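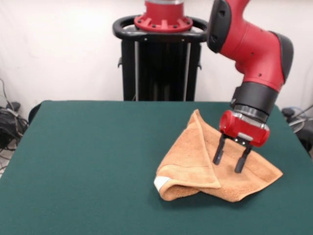
The arm over the orange towel, gripper open, on the green table.

I said in my last post that I would write up the gripper fault once we understood it. We now understand most of it, so this is that post. It will be dull for anybody who doesn't fold laundry with a robot.

The job is called Plovaso internally. The arm picks a crumpled towel off the table, finds two corners, lays it flat and folds it in thirds. The software that does the finding is Dunstan, and the small program that sits between Dunstan and the gripper is Bason. I wrote most of Bason, so a good share of what follows is my own fault.

We had been building up to a run of 1000 picks without stopping. By the start of June we could get to 700 on a good day. Then the fingers started closing on nothing. The arm would come down over the towel, the fingers would close, the arm would lift, and the towel would stay where it was. That kind of miss is normal and the program tries again. The trouble was that Bason reported a good grip every time. Dunstan believed it, and the arm went through the whole fold in the air, very carefully, and then logged a folded towel.

I found this out the next morning when I read the log. It had 80 perfect folds in a row. We have never had 80 perfect folds in a row.

My first guess was the towel. Terry cloth is a pain to grip because the loops squash down and spring back, and the fingertips can pinch a bit of pile and lose it as soon as there is any weight on it. I swapped in a thin cotton dishcloth and got the same false grips. So the towel was cleared, and I put the orange one back because all our earlier numbers were taken with it.

My second guess was the finger position reading. Bason decides there is cloth in the grip when the fingers stop before they are fully closed. If the zero point drifts, fully closed looks like not quite closed, and the program thinks it is holding something thin. I had the gripper close on nothing, well above the table, and read the value. It was off by more than the thickness of the cloth. I set the zero again and it was fine for an hour. After that it had drifted again.

That pointed at something loose, and there was something loose. One fingertip had worked itself slightly out of its seat. When the fingers met, the tip pushed back into place a little before the motor stopped, and by a different amount each time. By hand I could barely feel it move.

The reason it had come loose is the part that bothers me. The arm was pressing into the table. We lowered the pick height in May to get better grips on flat parts of the towel, and we lowered it too far. On a thick fold you would never notice, because the cloth takes up the difference. On a single layer near the edge, the fingertips were going through the pile and pushing on the table surface, over and over. The arm has a contact force limit which should have stopped it. Ours was set high from an older test with a heavier tool, and I had never set it back. I checked the file history and the change is mine.

There is a safety side to this as well. The same limit is part of what makes the arm stop if it meets a hand. Our rule is that no one reaches over the table while it is running, and as far as I know no one did. But we had been standing closer than we should, trusting a setting that was not what we thought it was. I stopped all runs that afternoon and they stayed stopped until the limit had been lowered and tested.

What has changed so far:

The force limit now lives in its own file and is printed at the top of every log. Bason refuses to start if it is higher than the value for the tool that is fitted.

The pick height is back up by 5 millimeters. We miss more on flat cloth. I can live with that for now.

The gripper closes on nothing before each batch and compares the reading with the stored zero. If they disagree, the batch does not start.

A grip only counts after the arm has lifted and the camera agrees that something came up with it. Dunstan already had a check like this, called Dullent, which we had turned off for speed. It is on again, and each fold is slower by a second or two.

I also threw away two weeks of results. Some of those picks were surely real, but I have no way to tell which ones.

Still open: I don't know why the tip only worked loose on one side. Both were fitted on the same day with the same tool. The arm may be coming down slightly tilted, so that one finger meets the table first. I have a dial gauge on the way to measure that, and the next long run waits until I have.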